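Field Visit Report: Open Afternoon at the Gretonach Robotics Workshop, Falidport
Prepared for Technology and Society, Unit 2

1. Why we went

Our group had to visit a workplace that uses automation and report on it in plain language. The bakery turned us down. Gretonach said yes within the hour and told us to bring closed shoes. I had pictured a factory with sparks. It was a white room with a dark curtain, and we were given name tags.

Our host was Joaquín Pereyra, who has worked on the arms since the workshop opened and has clearly answered every question a teenager can ask, including whether it could beat him in a fight. (He said it would depend on who was holding the pendant.)

2. The arm

The arm has six joints and ends in a gripper with two fingers. It stands on its own metal stand beside a table, and the tasks put in front of it are the kind you'd give a toddler. This is on purpose. Joaquín said a job we find boring is a good test, as we have forgotten how many small decisions are in it.

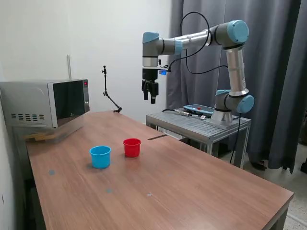 Figure 1. The arm over the table with the two plastic cups. The teach pendant is on the stand beside the base.

The pendant is the handheld controller. An operator can use it to move the arm one joint at a time, and each of us got a turn. I aimed for a spot near the red cup and ended up over the microwave. My marks for spatial reasoning in Year 9 now make more sense.

We asked how many times a task gets repeated before anyone trusts it. The answer was 100 for a simple one and 500 if the objects keep changing place. Nobody in our group has done anything 500 times on purpose, except Iturra, who swims.

3. The funnel task

The second activity used small blue cubes and a blue funnel taped to a tabletop. The staff call this setup Fullel, which we first took for somebody's surname. Tape matters more in robotics than the brochure suggests. If the funnel slides a couple of centimetres, the position the arm has been given is wrong, and the arm will carry on politely to where the funnel used to be.

Looking straight down, you also notice how small the hole at the bottom is compared with the mouth. A person judges that sort of thing without thinking. The arm has to be told, or has to learn it from somebody steering it through the job over and over – slow work, and harder on the wrist than it looks. 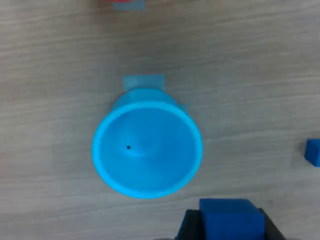 4. What we learned

Most of the labour we heard about was human. People set out the cups, tape things down and decide what counts as a success. Our survey question, "Will robots take your job?", got a long look from Joaquín, who was peeling tape off his sleeve at the time.

If we went again we would bring fewer questions about the future and more about cables. We would also ask for a longer turn on the pendant, and I would like it recorded that I improved.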